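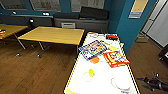
The long table at Lokum, with boxes and small things from the sorting.

Saturday, December 3, 2022
By Kofi Dramani

Ohemaa Acheampong asks me to put my bag on the floor. "On the table only what belongs to the work," she says, and then she laughs, as she has already put her own reading glasses there twice this morning and had to look for them.

We are in Lokum, the lending room for games, puzzles and toys, which she has run for six years. People come in, choose a box, take it home for three weeks and bring it back. There is a small yearly fee. The catalog holds 1,812 titles at present, and in the past year they were lent 2,526 times. When I say that this is a lot for two rooms, she answers that it is a lot for one table. Every box that comes back must pass over it before it goes to the shelf again.

The table is long and has a white top. I wanted to know why white, and she had a full answer ready. The first table was a dark one, from her mother's dining room, and on it she lost small brown pieces every week. "A little wooden coin on dark wood, you can look at it and not see it. With the white table we lose the white pieces. But there are fewer white pieces in the world of games than brown ones. I have checked this."

She takes the boxes in the order they were returned. Each one is opened, the list inside the lid is read, and the contents are put out in front of it. She doesn't like to have many boxes open at the same moment, although I have seen that she does it. When I remark on this, she says that the rule is for other people.

I ask her what is the most difficult thing to check.

"Puzzles, of course. A board game has maybe some cards, some figures, two dice. You can be finished in five minutes. A puzzle with 300 pieces, what do you do? You cannot make the whole puzzle each time. In the beginning I did make them. I sat here until ten in the evening and my husband telephoned." Now she weighs them. The weight of each complete puzzle is written in pencil inside the lid, and a kitchen scale stands in the back room. For puzzles of 100 pieces or fewer she still counts by hand, in heaps of ten, because the pieces for small children are thick and she finds it pleasant to hold them.

The scale was the idea of Seidu Dogbe, who works with her on Saturdays and arrives during our conversation with bread. He has worked before in a shop for screws and hinges, where weighing was normal. He is modest about it. "It does not find everything," he says. "If one piece has been lost and somebody has put in a piece of another puzzle, the scale is happy." This has happened two times that they know of. One family made a farm and found in the sky a piece with a car wheel.

Loose things have their own life at Lokum. Many boxes come back with something in them that was never there when they left. Ms. Acheampong mentions hair clips, a key, a library card, half of a cookie, and once a letter which she closed again without reading and gave to the person. Such things, and all the parts whose box is not known, are laid out on the table during the sorting, and they stay beside the boxes until somebody has an idea. If there is no idea by closing time, they go in the drawer.

I ask to see the drawer. It is deeper than I expected. She moves her hand through it like through water. There are discs, pawns, pieces of track, plastic fruit, a small tower. "People think I should throw it away. In March a man came who had lost the green pawn from a game of his childhood. He was not even a member. I had three green pawns and he tried each of them on his board, here, standing up. He took the second one."

Did he pay something for it? She seems surprised by my question. He became a member, she says, and he has borrowed nothing since.

The boxes themselves get more damage than what is in them. The corners of the lid break first, since almost all people open a lid by pulling at one corner. She shows me how to do it with two hands, on the long sides, and with a little air let in. After that comes the repair. She uses linen tape inside the corner, never clear tape on the outside, which becomes yellow and takes the print with it when it is removed. Seidu Dogbe is allowed to do straight edges. Corners she does herself. He confirms this with his mouth full.

We talk also about color, because I had thought that bright boxes must be more popular. She agrees only in part. Children go to red, she says, from the door directly to red. Parents turn the box around and read the back. Older members ask for a title that they know and do not care if the lid is missing. For this reason she puts the bright boxes low and the plain ones high, and she changes the front shelf every second week. A strategy game that no one had touched for a year was borrowed the same afternoon when it had moved down one shelf.

There are things she does not take. Games with batteries she has stopped accepting, except when the battery can be reached without a screwdriver. Anything that smells of smoke goes back to the giver, and this is the conversation she likes least. Puzzles that were glued together, as a picture for the wall, are offered to her surprisingly often. "They want to give me the thing they are proud of. I say it is very beautiful. I say also that my members would have nothing to do."

Toward noon Fuseini Agyeman comes with his two daughters and a game in a bag. He tells her immediately that a card has a bend. She puts it under a dictionary and thanks him for saying it. The girls are already at the low shelf. The younger one has chosen before her father has signed the book, and the older one needs twenty minutes and then takes the same box as last time.

I ask Ms. Acheampong if she plays at home. Cards with her husband, she says, with an ordinary deck that has a missing seven of clubs. They use the joker for it. She has known for years that there is a seven of clubs in the drawer, with a different back.

Lokum is open on Wednesdays from two to six and on Saturdays from nine to one. Games to donate can be brought in the last hour, with all the pieces that you can find.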